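Chapter 6
Cloth, Color, and Pattern: How Prints Get onto Fabric

Before you start: dig out one printed thing you own. A shirt, a pillowcase, a dish towel, whatever is closest. Keep it next to you while you read, because I'm going to ask you to turn it over a lot.

I learned to look at the back of cloth when I was 20 and working Saturdays at a remnant shop in Stevport. My boss, Nafula Chege, never looked at the front of anything first. She would flip up a corner, rub it between her thumb and finger, and tell me how the pattern got there before I had even found the price tag. I thought it was a party trick (a very good one!). By the end of May I could do it too, more or less, and I still do it in restaurants, much to the embarrassment of my kids.

So go ahead and flip yours. If the back is almost as bright as the front, and the threads themselves change color where the pattern changes, you probably have a woven pattern. We covered those in Chapter 5. If the back is paler, or mostly white with a ghost of the design showing through, you have a print. Somebody laid color on top of finished cloth, and how far it sank in depends on the dye, the thickener mixed into it, and how heavy the fabric is.

There are a lot of ways to do that, and this chapter sticks to four: block, screen, roller, and digital. We'll spend the most time on block printing, partly because you can do it at home with a potato and partly because I love it. A block printer inks a carved surface, sets it down, hits it, lifts it, and moves over by exactly one block width. Then does it again. The "exactly" is the hard part. My first tablecloth took 271 impressions and somewhere in the middle the whole design started drifting uphill, like a road sign in a cartoon. I still have it. It lives under the good tablecloth.

The distance from one spot in a pattern to the next identical spot is called the repeat, and you'll want that word for the rest of the book. Small repeats look busy up close and turn into plain texture from across the room. Big repeats look wonderful on a bolt and then get chopped in half by a sleeve. When you buy printed fabric for curtains, you have to buy extra so the repeats line up at the seams, and I have watched grown adults get very upset at the cutting counter when they find out how much extra.

Blue deserves a word of its own. It turns up in printed cloth all over the world, and for a long time that mostly meant indigo, a dye that behaves like no other. Section 6.3 is all about it. My old teacher Moataz Abdel Hamid kept an indigo vat going in his garage and smelled faintly of it at all times, and his recipe is at the back of the chapter with my notes scribbled in.

What you'll need for the activities: plain cotton, washed and ironed; fabric paint in one dark color; a potato or a soft carving block; a ruler; and an old towel to pad the table.
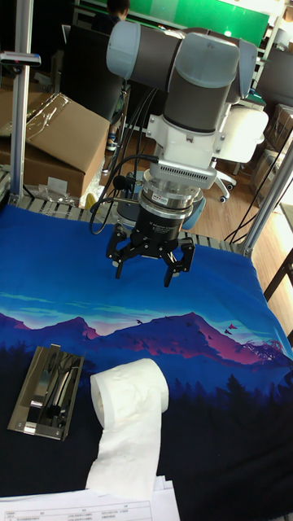 Figure 6.1 A blue printed cloth used as a table covering.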